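Vevton Soft-Goods Gripper Kit

Two-finger gripper, wrist camera and laundry software for small arms
Made by Clendon

Price: 300, arm not included
In stock, ships from Eltisholm

Folding robots have been five years away for a good deal longer than five years. The Vevton kit is more modest. It picks clothes up from where people leave them and puts them somewhere you have chosen in advance. If you want your shirts folded, you still own a pair of hands.

The fingers are long, tapered and matte, with a groove near each tip. They open wide enough to take a decent pinch of sweatshirt and close slowly enough not to take the sofa with it. The early version was less fussy about the difference, and Radek Dvořáček's armchair has the pulled threads to show for it. Grip force is now set in software, in 14 steps. Most people settle on step six and never touch it again.

The camera sits at the wrist and looks out along the fingers, so the software sees the garment and both tips in the same view. You mark a pick-up area once, by moving the arm over it by hand and pressing the button. Seats, beds and rugs all work. Deep-pile rugs work eventually.
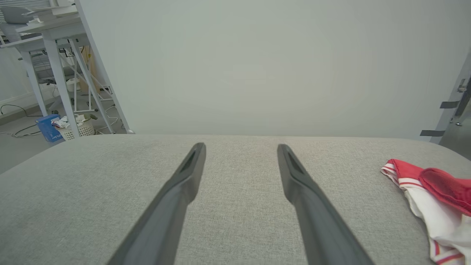 Wrist camera view, fingers open over the seat, red and white top to the right.

What it copes with: T-shirts, sports tops, towels, pyjamas, single socks. Crumpled is fine, and is frankly easier than flat, as there is more to get hold of. Black socks on a black cushion will keep it guessing until you turn a lamp on. Tights are a matter between you and your conscience.

In the box
Two fingers, fitted
Spare pair of tips
Wrist camera and bracket
Cable, 49 cm
Hex key (you will lose it; any ordinary one fits)
Printed quick start by Uliana Fedoruk, who was asked for four pages and delivered four pages

Fits the Hrubý desktop arm straight away. Other arms need the adaptor plate, sold separately at 88. Please check the bolt pattern before ordering, and then check it again with your glasses on.

Software updates are free. The May release added towels bigger than the arm's reach, which it now drags instead of sulking.

Questions before buying go to Maritza Cuervo on the sales desk, mornings only. Returns accepted if the tips are unused and free of jam.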